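Notebook, Serra bench, March 2018

Key holder plates, continued. Raghda Haddadin wants the store keys off the hooks by the door and onto numbered plates before the move to Folladley, so the numbering has to be settled first.

The numbers are engraved along the lower curved rim. At arm's length the characters are small. Under the bench lamp they read well enough, but the brushed finish throws streaks and I had to tilt the plate to be sure of a 16 against an 18. Suggest filling the engraving with black wax on one plate and comparing. 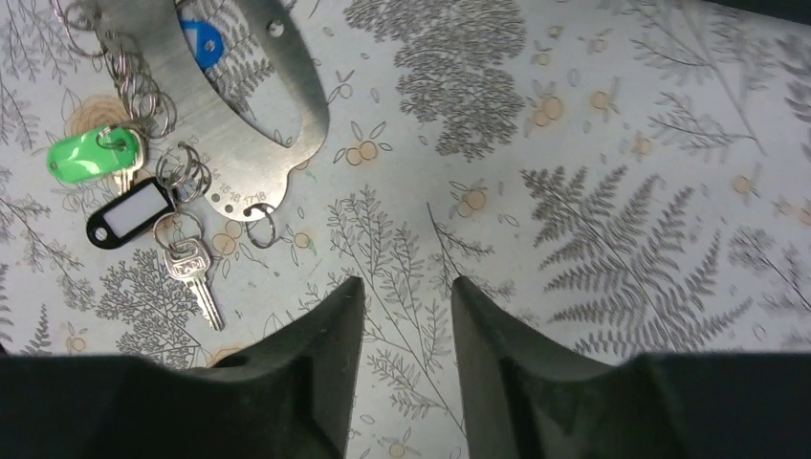
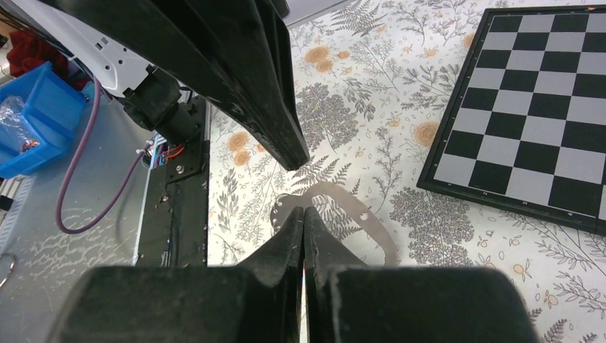 Split rings: the Trinus ones are stiff to open and mark the thumbnail. The Ulum ones open easily but I do not trust them with a heavy bunch. Stay with Trinus for now.

Tags: colour by building, number by hook. Blue is stores. Do not write on the tag face, the ink rubs off in a pocket. Use the paper insert.

Deburring: run a fingertip round every cut edge before a plate is issued. Fine file first, then 1,000 grit, used wet. Wipe down and dry before hanging anything on it.

Key register still has 1,108 entered twice. Raghda to check which lock it belongs to. Leave that key unassigned until she has.

To do: wax, paper inserts, second box of rings.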